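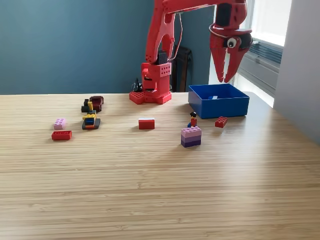 Page 12

Unit 4. Asphalt driveways: base, laying and first season
Course notes, Ivan Panasiuk

Last week we finished drainage. Today we speak about the base, which in my opinion decides most of the life of a driveway. For a normal family car we take 20 cm of crushed stone, placed in two layers. Each layer is compacted separately. If the soil is clay, put a separation fabric first. 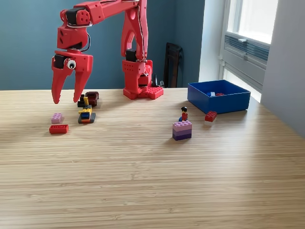

Fig. 4.1. Red arm over a light wooden tabletop, gripper open.

The hot mix must be rolled while it is still hot enough. On the Dustham job the truck waited 30 minutes at the gate, and Yiğit Akbulut had to send one load back. Please read his short report before Sunday.

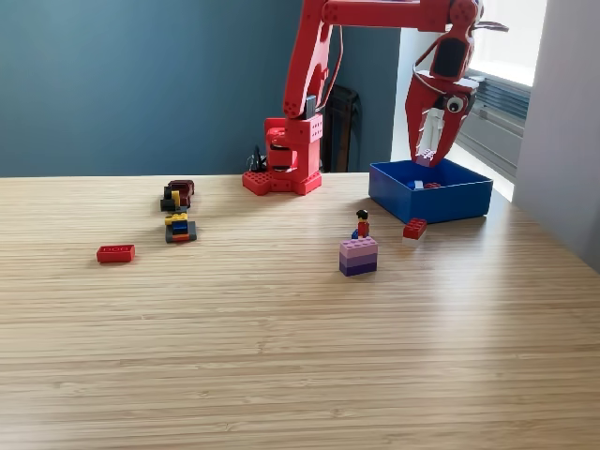

Fig. 4.2. Gripper above a blue plastic box.

Edges are the weak place. Without support from the side they break under the wheel, so we bring soil or a curb to the same height as the surface. Joints with old asphalt are cut straight and painted with tack coat.

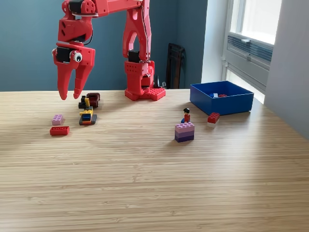 The same rule is valid for patches. Cut the hole with vertical sides, clean it, coat it, and fill in layers. Sealing of a new driveway should wait some 11 months.

Homework: calculate the stone for the plan of Ayten Bozkurt (see Unit 3).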